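So September came and went and I still hadn't done anything about the drawer. You know the one. Ours is in the hall, it's deep, it sticks on the left side, and for as long as we've lived here in Neltport it's been where things go when I'm holding them and the phone rings.

I'd promised Margareta I would get through it before she came to stay (she sleeps in the room at the end of the hall and walks past it maybe nine times a day, and she's a drawer opener, she admits it freely). So I made a pot of coffee, put the radio on, and started pulling things out by the handful.

The boring stuff first. Batteries, dead. Takeout menus, three of them for Olivares, which moved across town ages ago and has a completely different menu now. A paper ticket with 2,531 on it and no other clue whatsoever. Keys! So many keys. I tried them in every lock in the house and one of them opens the shed, so that's a win, we've been sharing a single shed key with Leandro next door since spring.

Then there was the layer underneath, and that's where I slowed way down. I'd decided that anything I couldn't throw out or put away in 2 seconds had to go on the felt table and be looked at properly. It's a good table for that. The felt is this lovely teal blue and everything you set down on it suddenly looks like it matters, even junk. 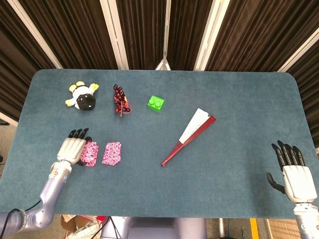 The "can't decide" pile on the blue felt, grapes and all.

OK, the grapes. They're fake, they're dark red, they're shiny, and I love them more than I should. They came from the flea market at Skikthorpe, where I had gone to buy a lamp. Imad says they look like something from the lobby of a dentist's office and he may be right, but I'm putting them in the fruit bowl and he can live with it.

The little plush guy with the yellow legs is another matter. Is it a sheep? Is it a bee? I've gone back and forth all week. Imad votes bee. I sent Margareta a message about it and she wrote back "sheep, obviously," so we're nowhere. It stays until somebody settles it.

The fan is staying too. I carried it all through that awful hot week at my cousin's wedding and I'd have melted without it. It's going in my purse this time, where it might do some good.

The green block I'm less sure about. We don't own a set it would belong to, and I've asked everyone with kids who has been through the house. If you've visited us and gone home one block short, please speak up!

And the two pink fabric pieces, with that speckly flowery print, are from when I was going to make a quilt. I paid 79 cents for the pair and got as far as picking a thread color. Margareta quilts, really quilts, so I'm going to leave them on her pillow and see what she says.

The drawer still sticks, by the way. I rubbed a candle stub along the runner and it helped for one evening. If you have a better trick, leave it in the comments.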